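What a Night Baker Knows About Being Tired

I met her at 4:40 in the morning, which was her idea. "If you come at nine I'll be a zombie and you'll write that down," she told me on the phone, so I set two alarms and drove over to the back door of Naqvi, the little bakery on the corner that has been selling me sesame rolls for years without my ever once wondering who made them.

She asked me not to use her name. Her mother still thinks she's on days. 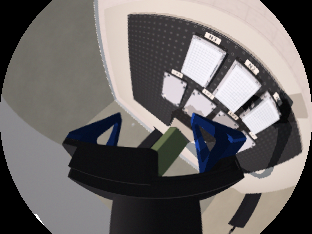

4 min read

Sep 21, 2018

She has worked nights for 13 years, first at a hospital laundry and then here, and I wanted to talk to her about sleep. I'd been sleeping badly all summer and I'd read all the articles, the ones about blue light and magnesium and keeping your bedroom like a cave. I figured somebody who goes to bed when the school bus comes might have something better. (She did, sort of. She also gave me a warm roll, so I may be biased.)

"People think the hard part is staying awake," she said, leaning on the bench and shaping dough the whole time we talked. "Staying awake is easy, you've got stuff to do. The hard part is two in the afternoon, when you've slept four hours and a guy starts up a leaf blower."

She has opinions about leaf blowers. I'm leaving most of them out.

Her day, if you can call it that, starts at ten at night with eggs and toast. She's at work by eleven. The first batch is the plain white loaves, then the rye, then the rolls, and on a busy night before a holiday she'll shape 1,000 of them with one helper and the radio on. She gets home at eight, eats what she calls dinner, which that morning was going to be leftover lentil soup, and pulls down a shade she bought from a catalog outfit called Irico.

"Best money I ever spent. I've got foil behind it too. My neighbor thinks I'm growing something."

I asked if she ever got used to it and she took a while to answer.

"Your body does a deal with you," she said. "It says fine, we'll do this, but I'm going to want a nap at weird times and I'm going to want soup in July. The first year I fought it. I'd try to be a day person on my days off, go to the beach, see my friends, and then I'd be wrecked till the middle of the next week. Now I just stay on nights. I go to the 24-hour grocery store. I vacuum at three a.m., I live on the ground floor so it's okay."

And the friends?

"I've got fewer. The ones I've got text me at midnight."

That made me a little sad, but she didn't say it like it was sad. She talked about a group of other night people who meet up in October every year at Zikondale, the campground out past the reservoir, and they set the whole weekend to their own clock. Breakfast at sundown! Somebody brings a telescope. There's a card game that has been going on, with the same running score, longer than she's been a member, and she is losing it by 372 points.
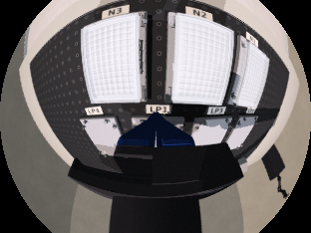 Waffle-textured white panels on dark gray, with the N3 label near the top.

I told her about my own summer, how I'd lie there at three doing math about how many hours I had left. She laughed so hard she had to put the dough down.

"Oh, the math. You can't do the math. Turn the clock around. I did the math for a whole winter at the laundry and I cried in the linen room."

So what does she do instead?

"I get up. I sit in the kitchen, I don't turn on anything bright, I read the dullest thing in the house. I've got an old owner's manual for a Zundia mixer, I've read it maybe fifty times and I still couldn't tell you how to change the belt. When my eyes go funny I go back to bed. If they don't go funny, then okay, I'm up, I'll be tired tomorrow. I've been tired before."

I've thought about that last part a lot since. I had been treating one bad night like a leak in the roof, and she treats it like rain. She says the worry takes more out of her than the missing hours do, and she'd know better than me.

She's not selling anybody on the life, by the way. Her knees hurt, she misses birthday parties, and her doctor would like her to eat a vegetable before midnight once in a while. She thinks she'll do it for another couple of years and then ask for the morning counter shift, "if they let me talk to customers, which they might not, I get cranky."

By then it was getting light out and the first trays were cooling on the rack by the door. She wrapped up a rye for me and wouldn't take my money. I asked what she was going to do with the rest of her day.

"Night," she said. "It's my night. I'm going to eat my soup and watch half a movie."

I drove home, turned my clock to the wall and slept until noon.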